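Praller Netar 3 Pick and Place Arm
Home > Equipment > Arms for mixed goods > Netar 3

Availability: built to order
Price: on request, by configuration
Page last updated: February 6, 2020

The Netar 3 is a single arm with a two-finger gripper and a wrist camera, sold for sorting and putting away light packaged goods. Most of our inquiries come from small shops, stockrooms and people fitting out kitchens for assisted living. They nearly all ask the same thing: can it unpack the groceries yet? The short answer is partly. The rest of this page says which parts.

Unpacking a bag

Boxes and cans are the easy case and have been for years. Soft packages in a soft bag are harder. The bag folds over what is in it, the handles fall across the opening, and glossy film throws back light so the camera loses the edge of one package against the next. When snacks are packed tightly, the fingers have to go in between them, close on one, and come out without bringing a neighbor along.

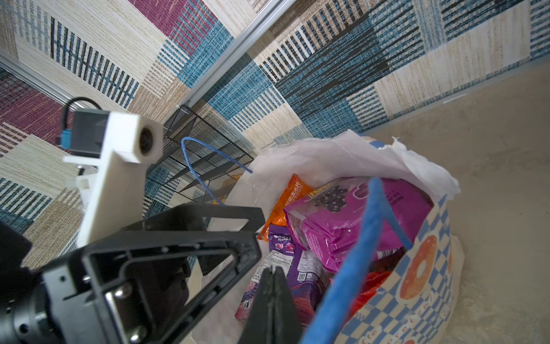
With the standard fingers the Netar 3 will take packages one at a time from an open bag as long as the top layer can be reached from above. It does not open a tied bag. It does not empty one completely without help either — the last package or two usually end up flat against the bottom, and the gripper tends to pick up plastic film along with them. For that reason we quote bag unpacking as an assisted task. Someone should be within reach.

Handles are the most common cause of a stop. If a handle lies over the opening, move it aside before starting the cycle. The Orby software will pause and ask for this if it sees one, but it does not see all of them.

Putting away on a shelf

This is closer to finished. The arm lays pouches flat on an open shelf and leaves a gap for the fingers between them. It can also pick up a pouch that is already lying there and move it. Pouches do not need to be square to the wall or face the same way. Print on the package may be in any language, as items are matched by their overall look and you teach each new one by showing it to the camera. 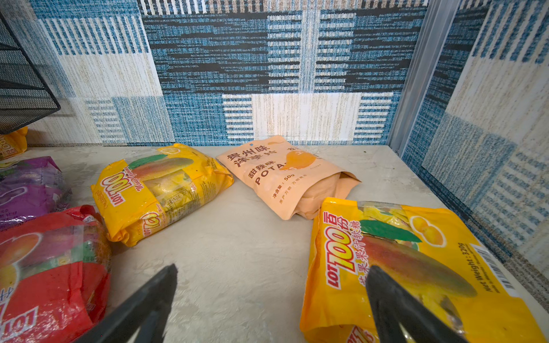
Two sizes of the same product remain a problem. A small bag and a large bag with the same logo and colors are sometimes recorded as one item, and the arm then plans the wrong grip width. Teach both sizes under separate names and check the first few picks. Standing pouches upright in a row, the way a store would face them, is not supported in the current release. We had hoped to include it in October and it was not reliable enough to ship.

What it will not do

Fold or put away the empty bags
Handle glass jars or eggs
Open packages
Work at the speed of a person. A practiced stocker is faster, and will be for some time.

Specifications

Reach: 800 mm
Payload at the fingers: 3 kg
Gripper: two-finger, parallel, replaceable finger plates
Camera: wrist mounted
Item memory: 2000 items
Software: Orby, included with the arm

Options

Janjua soft finger pads, pair. Recommended for thin film packages. They wear, so order a spare pair.
Janjua long fingers, pair. For deep bags and bins. Reduces payload.
Floor stand or aluminum rail mount. State which when ordering — the two cannot be swapped later without a new base plate.

Before you order

Send us a list of the items you want moved and a few photos of the shelf or bag they come from. We will tell you which ones we expect to work. If most of your goods are loose, heavy or breakable, this is the wrong arm and we would sooner say so before you buy it. Trial units are available to shops and care facilities on a monthly rental, with the fee taken off the price if you keep the unit.

Related: Replacement finger plates | Orby release notes | Mounting guide | Request a quote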